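How I collect bin-picking examples without losing a whole weekend

Updated 18th June

A few people have asked how I go about gathering grasp examples for Fuvar, my little learning project, so I've finally written it all down. It's the boring half of the job (the training half is where you get to watch graphs go down!) but it's where most of my mistakes have been made, so you may as well have them for free.

You'll need an arm that can log its own joint positions, a gripper, a fixed camera looking into the bin, and a boxful of odds and ends. I use two bins side by side. The arm picks from one, drops into the other, and when the first is empty you swap the direction in the settings and let it go back the other way. My first go in November had only one bin and I was forever getting up to refill it.

Step 1: Fix everything down

Clamp the bins, or clamp something that's pressed hard up against them. A gripper that comes down a touch low will nudge a loose bin across the table, and from then on every example you save has the wrong position in it. I lost 127 picks that way before I noticed the corner had crept. Check that your cables have enough slack at full reach too, and run the arm slowly through its four furthest corners while you watch.

Step 2: Choose your objects

Don't be tidy about this. I started with wooden blocks and the model got very good at wooden blocks. Now I go for things that are awkward in different ways: long tails, round bodies, see-through plastic, anything shiny. I keep 13 objects in a tub called Dradance (it was the name on the lid, and it stuck) and put five or so in the bin at a time. Clear plastic is a pain because the camera half sees through it, and that's exactly why you want plenty of it.

Step 3: Tip them in and leave them alone

Pour the lot in from a bit of a height and resist the urge to straighten anything. If something lands on its side in the corner, good, leave it there. Corners and walls are where my grasps fail most, so I want lots of examples from them.
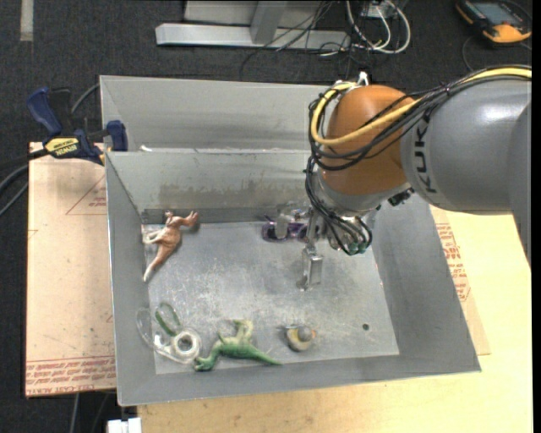 Gripper down in the bin, with a kangaroo and a tape dispenser over in the corners and a green dinosaur on its side.

Step 4: Record each try

For every attempt I save one picture before the arm moves, one with the gripper down, the gripper's position and angle, and one picture after it lifts. The last one decides the label. I compare the bin before and after, and if something has gone, it's a yes. I used to trust the finger width instead, but thin things like tails fooled it again and again.

Save the failures! I threw mine away for the first fortnight, thinking they were rubbish, and ended up with a model that thought every grasp in the world was a great idea.

Step 5: Mix up where it tries

To begin with, let the arm pick its spots at random, within the walls. You'll get a lot of misses and it's a bit painful to watch. Once you have around 500 tries you can train a rough first model and let that choose most of the spots, but keep a slice of random ones in there or it'll only ever go for its favourites.

Step 6: Look through them by hand

I do this with a cup of tea at the end of each session, using Yip, a tiny viewer I wrote that flicks through the pictures with the arrow keys. In my last batch of 347 I found a handful marked as successes where the object had only rolled behind a finger and out of view. Fix those, make a note of the lighting, and copy the folder somewhere safe before you touch anything else.

If your arm stops with a force error halfway through a run, bin that one attempt, move the arm up and carry on from the next number. Don't reuse the old number (ask me how I know). I'll put the logging script up on the Himico page once I've cleaned out the swearing in the comments.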